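Laundry Without Guesswork: a project on how people choose a drying programme
Surmont College, second-year Home and Product Studies
Group report, shortened version

Our group started out wanting to write about washing powder. Within a week we had dropped that completely, as all of us kept coming back to the same question: why do so many people own a washer-dryer and hardly ever use the dryer half? It's a brilliant thing to look into (we may be biased), and there was far more in it than we expected!

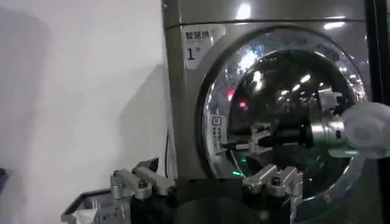
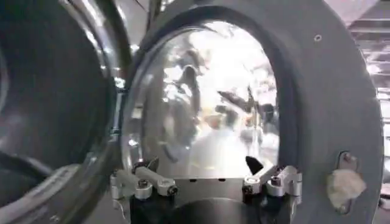 Figures 1 and 2. Front of a washer-dryer with its dark round window and front sticker (Fig. 1); a round window in a wide grey ring (Fig. 2).

What we did
We asked 18 households in Trunavia to keep a laundry diary for one month. Each time they ran a load they wrote down what was in it, which programme they picked and how the clothes were dried in the end. By the close of the month we had 3194 separate items in the diaries, from bath towels down to single socks. Typing that lot up took two long evenings and a great deal of toast.

What we found
Of the 18 households, 11 dried nearly everything on a rack or a line, even in wet weather. The reasons they gave were mostly to do with worry: shrinking a jumper, a big bill, creases. Several people said they didn't know what the drying symbols meant and had only ever used one setting.

Doors came up much more than we'd guessed. People like a window they can look through, and they like a wide opening, especially for bedding. We loved this part, and it gave us our best interview, with a couple in the Alarcón flats who choose when to stop a load just by watching how the towels fall.

Our leaflet
Using the diaries we made a one-page leaflet called Keron, with drying symbols on one side and a simple sorting chart on the other. The college print room ran off 1000 copies for us, and the first box has already gone to the halls of residence.

Still to do
The diary needs a column for load size, which we left out and missed badly. We'd also like to repeat it in December, when the racks come indoors and everything takes ages to dry.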